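Zawadi Mwaipopo picks up on the second ring and asks if I mind her eating. I don't. It's lunchtime on a Thursday where she is, and she's been on calls since seven, most of them about a document she has been trying to get people to read for the better part of a year.

The document is the Kumlow notes, a plain set of house rules for anyone testing household robots in simulated kitchens. Mwaipopo wrote the first draft while she was at a small outfit called Hollus, and it has since been passed around to other teams, marked up, argued over and (her word) "barnacled." The current version has 255 numbered lines. She would like it to have fewer.

"I wanted a thing you could read on a bus," she says, between bites. "Then everybody had one more rule, and every one of them had a good story behind it, and I'm soft, so in they went."

I'd called her with a pretty basic question. Why does a pretend kitchen need rules at all? If the arm puts its elbow through the oven door, you hit reset and the oven door is fine. I figured that was the whole appeal.

She laughed at me for a good while.

"Sure, the door's fine! But what did you write down? Did you write down that it hit the door? Most people I talked to in the beginning, they didn't. They wrote down, did it get the bottle, yes or no. So you've got an arm that goes through the stove like it's fog, gets the bottle, and that's a yes. That's a hundred percent. And then somebody puts that number on a slide."

That is more or less where the Kumlow notes start. Rule 1 says a run that touches anything it wasn't asked to touch gets logged as a contact, even when the task succeeds. Rule 2 says who logs it, and the answer is the software, every time, with a person going back over a sample. Rule 3 is the one people fight about. It says you have to decide what counts as success before the first run and then leave it alone.

"Oh, they hate 3," she says. She sounds thrilled about it. "You say, the bottle has to be upright and let go of. Okay. Then you run it all night and it turns out half of them are still holding on to the bottle at the end, and now it's very tempting to say well, holding it is fine too, isn't it? No! You said let go. Write down that it failed, then make a new test if you want a new test."

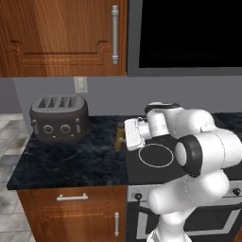
I asked what a normal test looks like under her rules, and she got more careful, like someone who has been misquoted on this before. You pick a kitchen layout. You pick one job, and you write it in a sentence a ten-year-old could follow. Then you run it 200 times, moving things a little between runs, and you keep every single run, including the ugly ones.

"Moving things a little" has its own page in the notes. Mwaipopo's feeling is that people cheat there without meaning to. They'll slide the object an inch left, an inch right, and call it variety. She wants it near an edge sometimes, and next to something tall, and she wants it put where the arm has to work out how to get its own shoulder out of the way.

"An arm is big," she says. "People forget. You look at the fingers because the fingers are doing the cute part. I tell new folks, for your first week, don't look at the hand. Watch the elbow, see where it swings."

She told me about a review she did for Wastine, which makes a mobile base and was trying out somebody else's arm on it. They'd sent her 160 runs and a very cheerful summary. She spent a weekend going through them with the elbow in mind and sent back a list of contacts longer than the summary. I asked if they were upset.

"A little bit, for a day. Then their lead called me and said can you come show us how you did that. So I did, and now she's tougher about it than I am. She added six of the barnacles."

Not everyone came around like that. Mwaipopo says she's had a few teams tell her the rules slow them down, and she doesn't argue, because they do. Logging contacts properly takes time to set up. Freezing the success rule means you sometimes throw out a night of runs over one badly worded sentence. She's done it herself, more than once, and she still sounds annoyed about it.

The part I found most interesting was a short section near the back about how real the kitchen has to look. I'd assumed she would want it as real as possible. She's pretty relaxed about it. Wood grain is nice, she says, shiny counters are nice, and if your robot works from camera pictures then yes, you'd better mix up the colors and the light. What she cares about more is whether things weigh what they should and slide the way they should. The notes ask every team to list what they made up: the weight of a bottle, how grippy the fingers are, how stiff a drawer is.

"Just say it," she says. "Say, we guessed. I have no problem with a guess. I have a problem when I find it in a file four months later and it says the bottle weighs as much as a grape."

That had happened, I gathered, but she wouldn't tell me where.

We got onto what comes after the simulator, when a team moves to a real room with a real arm. The Kumlow notes mostly stop there on purpose. There's a one-page handoff sheet, written with a colleague at Mfinanga, and it says the simulated score doesn't travel. You start over at slow speed with a person at the stop button, however good the numbers were. Mwaipopo says she's seen that sheet taped up in a couple of labs, which pleased her more than she expected.

"It had coffee on it," she says. "Somebody had been reading it!"

By then she'd finished her lunch and had another call coming. I asked what she'd cut if she could take the whole thing down to that bus-ride length she wanted. She said she'd keep the first three rules, the page about moving things and the list of guesses, and she'd fight anyone for those. The rest she'd put to a vote.

Then she remembered there was a rule about naming your files, and said that one was staying in too.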